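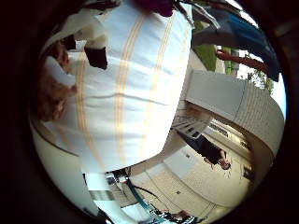 Last updated: Saturday, 8:40 a.m.

I own too many striped shirts, and I blame Andcombe. You can't spend a summer weekend in that town without wanting to dress like you have a porch and nowhere to be. White cotton with thin pale orange stripes, set in pairs, is pretty much the local uniform (I've bought 3 over the years and regret none of them!). They wrinkle the minute you sit down, and I've quit fighting it. Wrinkles look right next to grass and painted wood.

My favorite came off a rack at Fidavwood, the secondhand place on Gosier Street, where the good stuff is always jammed in behind the winter coats. It was 8 dollars and a little big, so now it's the shirt I throw over everything from April on. Cold water, hang it outside, skip the dryer. Add something blue and you're dressed.

The other thing I love out here is fuzz. Real fur, fake fur, blankets that look like they might get up and walk off, I want all of it on the porch by dinnertime. Mixed colors are the way to go, because plain cream shows every crumb and blade of grass, while a good patchy brown and orange hides a whole summer.
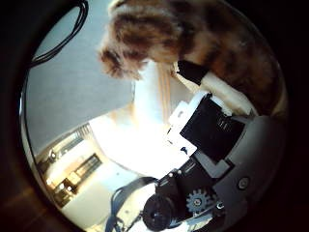 Chocolate, rust, tan and cream, all in one shaggy coat.

Subramaniam, the fabric store by the bridge, sells shaggy remnants in those same shades, and I'm going back for more once I've cleared a shelf. Bring a big bag and get there before lunch.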